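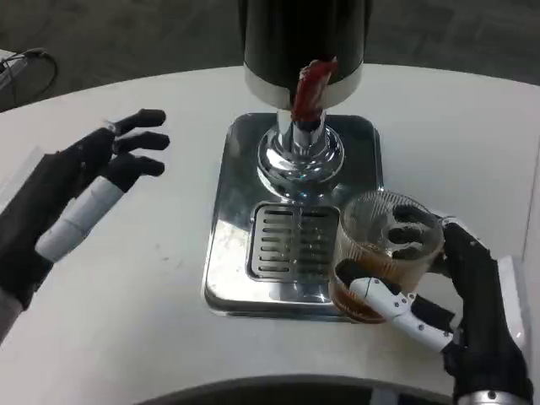
Callberg Single Tower Drink Dispenser, black tank with red tap

Hire or buy from Trarkent Catering Supplies

I've been hiring out drink dispensers for years and this is the one I keep pinching from my own shelves whenever we have family over. It's a tall black cylinder on a chrome column, with a silver band around the bottom of the tank and a glossy red tap handle that even my uncle can find without his glasses. Looks a treat on a white table!

The base is square stainless steel with rounded corners, polished up like a mirror, and there's a slotted drain grate let into the front half, right under the spout. Drips go through the slots and stay off your tablecloth. It does show fingerprints (all that shine!), so give it a going-over with a microfibre cloth before your guests turn up.

I use mine for iced tea mostly, and cordial when the kids are about. A glass mug fits nicely in the hand at the tap, and you can see how much you've poured. Go gently on the handle the first couple of times until you get a feel for it.

What you get
Tower with lid, tap fitted
Base and drain grate
Cleaning brush
2 spare tap washers

Hire is $4 a day on top of any glassware order, or you can buy one outright for $106. I ask for a $200 deposit if you're taking the dispenser and a full set of mugs together, back in your account once everything comes home.

Looking after it
Rinse the tank with warm soapy water the same day, especially after anything sugary. Run clean water through the tap as well, then leave the lid off overnight. Please don't use steel wool on the base, I've lost one to that already. The tap colour on replacement parts can vary a little, so send me a photo if you need an exact match.

Cristóbal Echeverría does our deliveries and can set it up on the table for you. For pick-ups, ring Spyros Panagiotou at the Nola counter and he'll have it boxed and ready.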